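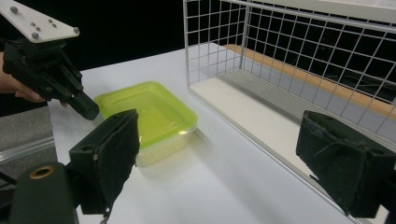 Pirka is opening a storage counter in the back half of its Histon store this weekend, and the small stuff is already out on the white table by the door. Baskets, bins, trays, drawer inserts. The green see-through container is the one people will ask for first, judging by the preview – square, rounded corners, a rim a good bit brighter than the sides, and it throws a greenish glow on the tabletop when the light comes through. The white wire basket next to it is the plainer choice. Both are part of the same range, called Bavlow, and both are meant for shelves, pantries and desks.

Doors at 9, same as the rest of the store. No ticket, no sign-up.

The counter takes over the space that used to hold garden cushions and the clearance rack. Cushions have moved upstairs. The clearance rack is gone for now, the store says it will be back after the holidays but wouldn't give a week. Anyone holding a clearance voucher can use it on the storage range instead, up to 50 percent off a single item. One voucher per visit. They were firm on that.

In all there are 127 items in the range, counting lids and dividers sold separately. Not all of them will be on display. The larger shelf units stay in the stockroom and have to be asked for at the desk, which seems a bit of a pain, but floor space is tight back there and the aisle has to stay wide enough for strollers and wheelchairs. Staff will bring one out to look at if it isn't busy.

Bianchini, the kitchen shop two doors down, is joining in with jars and labels. Buy from either store and the reciept gets you free coffee at the other, through the end of September. Coffee only, no pastries. Bianchini keeps shorter hours than Pirka so do that part first if you are coming late in the day.

A few things worth knowing from the preview:

The wire baskets don't come with anything covering the wires at the bottom. Flat panels are extra. Get the panel if you plan to keep small things like clips or spice packets in there.

Lids for the small containers are late. The store expects them with the next delivery and will hold one for you if you leave a phone number with your purchase.

Colors are limited at first. More of the pale shades are due later in the fall, no list yet.

Measure your shelf before you come. Returns are fine within the usual window but the big units have to come back flat and boxed, and the boxes are not fun to carry on the bus.
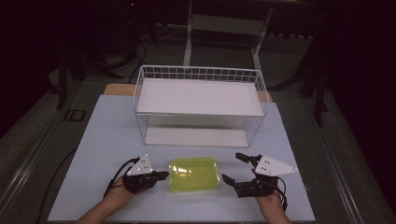
HOME & STORAGE

Two pieces, one board – that was the easiest way to judge sizes at the preview. With the yellow-green tray set in front of the white wire basket it's plain how shallow the tray is. Fine for keys, tea bags, pens, the bits that collect by a sink. Not for onions. The basket is the one for bulk, and with a flat white panel across most of the top you get a sort of second shelf, handy if the cupboard is tall and the bottom half is doing all the work. There's a panel in the bottom too, so nothing small ends up poking through the wires. Sides stay open, so you can still see what's in there without pulling the whole thing out.

The glossy plastic does show reflections and I would guess fingerprints, so maybe not next to the stove.

Pirka is also raffling off a full pantry set on opening day. Tickets are numbered to 2599 and come free with any purchase, one per customer, kids included if they buy something themselves. The draw is just before closing and you don't have to be there, the store will call. Winner picks the set up in person, no delivery.

Parking behind the store is short stay. The lot on the far side of the bus stop is free for the weekend and a five minute walk, less if you cut through by the pharmacy. Loading bay is for stockroom pickups only, show your slip to whoever is on the gate and dont leave the car there while you go back in for coffee.

The counter is staying after the opening, with regular store hours. Bianchini's jars stay on the end shelf through September as well, and after that they go back to being sold at Bianchini only.

Posted September 18, 2023. Corrections to the news desk please, the opening hours in our earlier item were wrong and have been fixed.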